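Welside Technical Institute
Robot Safety, Unit 3: Grip Faults with Glassware

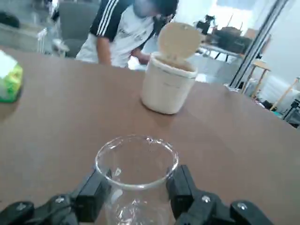

What should the operator do first when a gripper reports a grip fault while holding glass?
Press the hold button and leave the fingers closed. Opening them releases the glass at whatever height the arm has stopped.

Fault 233 is a loss of force signal. The fingers may still be closed – do not assume the grip is secure. Keep hands clear for 20 seconds, then follow the recovery steps in the Clerden manual, page 343. Record each fault in the lab log before restarting.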